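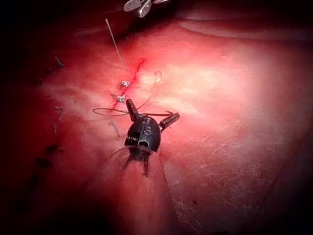
*Fig. 4.1 A surgical instrument over a thin, jagged cut in pink-red tissue.*

# Chapter 4: When a player changes teams

I used to think a transfer was a simple thing. A player's unhappy, he rings a few coaches, he packs a bag and off he goes. Then I spent a season helping out in the athletics office at Surnstead, and I found out how much paper there is between wanting to leave and pulling on the new shirt!

Let me start with the bit most students get wrong, the difference between being released and being eligible. A release means your old school lets other schools talk to you. Eligible means you can play. You can have the first without the second, and plenty of players have sat in the stands for a whole season learning that the hard way.

Take a case I'll keep coming back to in this chapter. A linebacker left Surnstead for Drondar with 30 credits on his record. Drondar accepted them all, but only some counted towards the degree he'd picked, so he had to change course before he could even train with the squad. His tackling had nothing to do with it (he'd made 105 tackles, and the fans were furious).

Then there's money. Scholarships don't travel with the player. The new school has to find a place on its own list, and a coach who's promised you the world in August may have no place left to give. I always told our players to get the offer in writing, and I'd tell you the same.

We'll look at three things here:

- how a player asks to leave, and who has to be told
- what happens to credits and scholarships on the way
- how coaches plan a squad when half of it might move

For the last one I've used the Chambi League records, which list 542 transfer requests, 115 of them later withdrawn. I love that second figure. Lots of people change their minds, and section 4.5 looks at why.

Before you go on, read the Zidano transfer form in Appendix B. It's dull, I know, but keep it beside you, as we'll be filling it in line by line from section 4.1 onwards.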